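4.2 Tabletop setup and finger comparison

We compared two sets of parallel fingers, the stock Rument pair and the narrower Nutsugah pair, under the same arm controller. Each set was run on 28 pick attempts per object, with the objects moved by hand between attempts. The controller gains were left at the values given in Section 3. A pick was scored as a success if the object was still held after 3 seconds at the lift height.

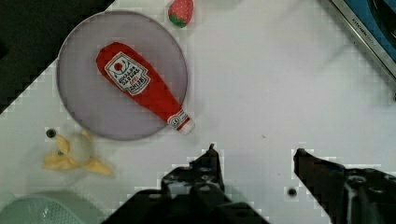
Soft and irregular objects were the main source of disagreement between the two sets. A soft object gives way as the fingers close, so the width read from the motor does not match the width of the free object. We therefore stopped closing on a current limit and ignored the width target. The limit was set once per finger set and was not tuned per object.

Wrist images were used for the final approach, and the fixed view was used only to choose the target and to score the result. Policies trained in Pravton without the fixed view are reported in Section 5.

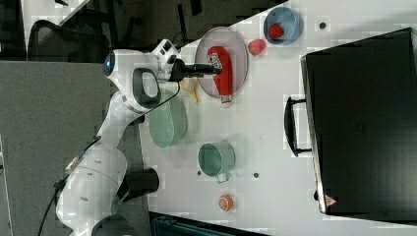 Zornska

Figure 3. Fixed view with the gripper at the red bottle on the plate. The strawberry, bowls and mug stay on the table during the approach.

With the bottle lying across the plate, the fingers must come down close to the rim. The Rument pair touched the rim in 19 of 28 attempts. Most of these contacts shifted the plate but did not end the attempt. Contact was detected from the wrist torque estimate, sampled at 30 Hz, and light touches may have been missed at this rate.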